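Naltier open day: notes on the drinkware rooms

The October open day at Naltier ran from 9 a.m. to mid-afternoon. Visitors were taken through in groups of 12. Our guide was Mehwish Janjua, who handles product testing for the site. I went mainly for the drinkware section, as we are replacing the cups in two staff kitchens and I wanted to compare plastic and glazed ceramic side by side.
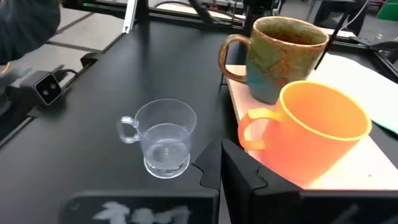
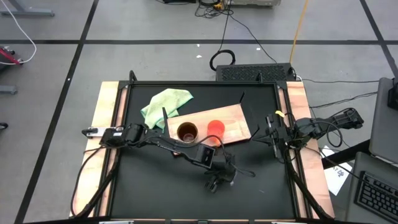
Cups and the wooden board on the black tabletop.

The drinkware section takes up the second room after the entrance. Samples are set out for use and can be picked up. Janjua's first point concerned handles. A wide loop takes three or four fingers on most hands. A slim loop takes two, and the cup then tips forward slightly when full unless the base is heavy enough to offset it. She recommends checking this with water in the cup, as an empty one gives little information.

Crackle-type glazes came up next. Where the lines are only in the color layer, with a clear coat on top, the surface cleans like any other glaze. Where the lines are open, tea gets into them and the mug darkens over time. The site test is a soak in strong black tea for 12 hours, then a plain wash and a check under a lamp. Mugs from the Windemo line pass. An older Bromik batch did not, and it was withdrawn from the kitchen range and sold as pen holders.

Plastic cups are put through 500 dishwasher cycles before a color is approved. Orange and red are the difficult ones. The pigment holds, but the gloss drops on the rim first, where the cups touch the rack. The worn sample I was handed had a dull band on the lip and was otherwise sound. Clear plastic shows fine scratches much earlier, and Janjua advised against stacking it.

The boards are supplied by Shaikh, a small workshop, and are sold as serving boards as well as for cutting. They are finished with oil only. A hot mug will leave a ring if the oil has worn thin. Re-oiling twice a year was the advice, more often if the board is washed daily. Boards should be dried standing on edge with air on both faces.

The store room was the last stop. The current catalog lists 386 items, including lids and replacement parts. Lids are sized by outer rim diameter, which caused some confusion in our group, and the printed sheet does not say so. Measure across the outside.

Parking is behind the building and the entrance is on the side street. Sample orders go through the front desk, with a separate form for ceramics.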